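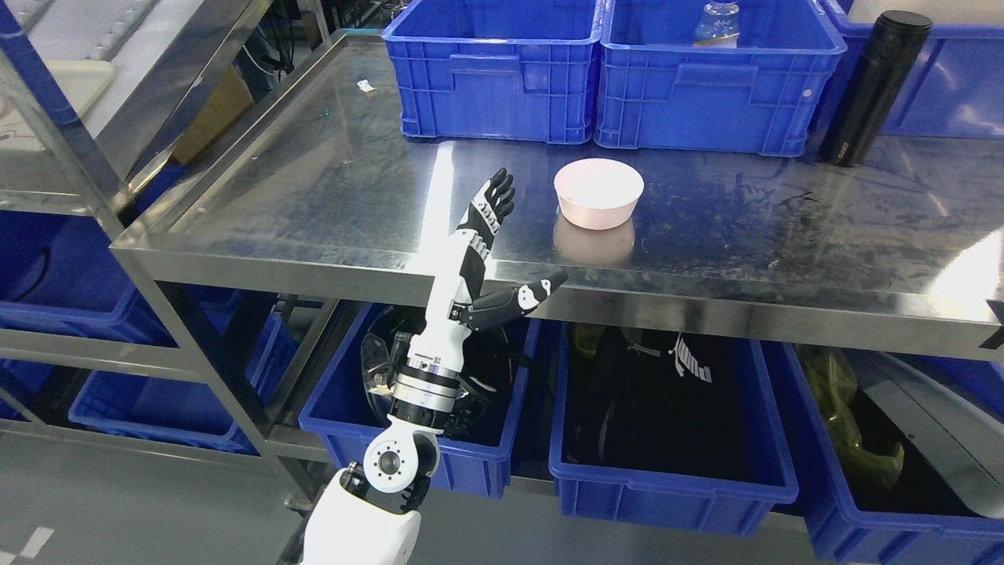 Why does metal shine? Children ask this question very often, and it is a good one, because wood does not shine like this, and bread does not shine at all. The answer is in the light. When light falls on a thing, a part of it goes inside and a part of it jumps back to your eyes. Metal is very good at sending light back. Look at the steel top in front of the blue crates: the lamps above it make a bright, pale band on the metal. You cannot read a book in this reflection or see your teeth in it, but you can see that light is coming back.

So why is a mirror clear and a steel table not so clear? Imagine that you throw a ball at a flat wall. It comes back to you in a way you can guess. Now throw the ball at a pile of rocks. It can go left, right, up, anywhere. Light does the same. A mirror is very, very flat, so all the light leaves in good order and makes a picture. Brushed steel has tiny lines on it, much thinner than a hair, and the light goes away in many directions. The picture gets mixed, and only a soft shine stays.

What is steel made of?

Steel is mostly iron. Iron comes from special rocks, which are called ore. People heat the ore with carbon in a very hot oven, and the iron comes out as a liquid, orange and glowing. A little carbon stays inside and makes the metal strong.

But iron has one big problem. It does not like water and air together. If you forget an iron nail in wet grass, after some days it becomes brown and rough. This brown stuff is rust. Rust is weak and falls off in small pieces, then the new iron under it starts to rust too.

In our town Skekach there is an old iron bridge over the river Skivham. It is 60 meters long, and it needed 830 liters of paint last October, only to keep the rust away! The paint is like a raincoat for the bridge.

The secret skin

Stainless steel does not need a raincoat. It makes its own. Inside it there is another metal with the name chromium. In many kitchen pots, more than 12 percent of the steel is chromium. When chromium meets the air, it makes a very thin skin on the steel. You can't see this skin and you can't feel it, but water and air cannot easily go through it.

And now the best part - if you scratch the steel, the skin grows again by itself. Your knee does this also when you fall from a bicycle, but your knee needs many days and the steel is much faster.

"Stainless" is a word that promises a bit too much. Stainless steel can get spots from salt, and fingers leave marks on it, as you know if you have a shiny fridge at home. It stains less than other steel, but it is not magic.

Try it at home

You need a clean metal spoon, a piece of kitchen foil and a lamp.

Hold the spoon near your face and look in the round inside. You are upside down! Turn the spoon and look at the back. Now you stand the right way, but your nose is very big.

Then take the foil and look at its shiny side. Make it into a ball, carefully, and open it again. Hold it under the lamp before and after. The foil is the same metal as before, but it is full of little hills now. Where did your face go? Think about the ball and the rocks.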